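Nerea Manzano
18 de fevereiro de 2015

1/ Notas sobre derrames pequenos em tampos mate. Escrevo isto depois de rever as fichas de limpeza da copa de Draluvstead, que estavam erradas em dois pontos.

2/ Primeiro ponto: a ficha mandava passar o pano em círculos. Em superfície mate o círculo espalha a película e deixa auréola ao secar. Passa-se em linha reta, de fora para dentro, e dobra-se o pano a cada passagem.

3/ Segundo ponto: mandava pulverizar detergente sobre o líquido. Não se acrescenta líquido a um líquido que ainda não foi absorvido. Absorver, depois lavar, depois secar. Três operações, três faces do pano.

4/ Pano: microfibra de malha curta, sem amaciador na lavagem. O amaciador reveste a fibra e ela passa a empurrar a água. Quem tem panos que "já não chupam" deve lavá-los duas vezes só com água quente antes de os deitar fora.

5/ Papel serve para a primeira absorção. Pousar, esperar, levantar. Esfregar com papel molhado deixa fibra agarrada à textura do tampo, e depois são mais dez minutos.

6/ O Leszek Ziółkowski perguntou-me pela diluição. Para água, nenhuma: pano seco e acabou. Para chá, sumo ou refrigerante, 2 ml de detergente neutro em 1000 ml de água morna. Mais do que isso obriga a enxaguar.

7/ Usamos o Bimevora na copa, na diluição acima. Não cheira a nada e não deixa brilho. O concentrado puro mancha o tampo mate - testei num canto da mesa velha e o canto lá ficou.

8/ Sobre os copos. Os descartáveis de parede fina tombam com facilidade quando estão cheios até meio e alguém roça no rebordo. Vazios tombam com uma corrente de ar. Uma base para copos pesada resolve metade dos casos, e a Gwynne tem umas de encaixe que servem.

9/ Não levantar logo o copo tombado. Primeiro pousar papel junto à boca. Se ainda houver líquido retido no fundo, sai no movimento de o endireitar e o derrame duplica.

10/
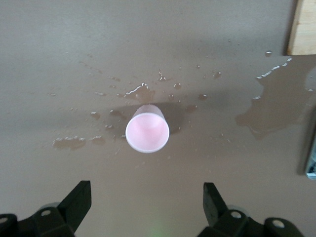 Os salpicos dão mais trabalho do que a poça. O olho vai para a mancha maior e o pano vai atrás, mas a água que sai de um copo pequeno divide-se em gotas soltas que ficam a secar à parte. Neste tampo entre o cinzento e o bege há gotas dos dois lados do copo e, à esquerda, à altura do rebordo, uma fiada de salpicos já unidos uns aos outros. Sendo líquido transparente, o que o denuncia é o reflexo nas bordas, portanto baixa-se a cabeça e procura-se o brilho contra a luz.

11/ Ordem de recolha: gotas isoladas mais afastadas, depois as fiadas, por fim a zona junto ao copo. Ao contrário arrasta-se humidade para onde já estava seco.

12/ Verificação final com a mão seca, costas dos dedos. A palma engana, está quase sempre húmida a esta altura do processo.

13/ Em Gikville os tampos são brilhantes e nada disto se aplica da mesma forma. Lá o problema é a risca do pano. A ficha 123 trata disso e está correta, tirando a temperatura da água no passo 6, que será corrigida em abril.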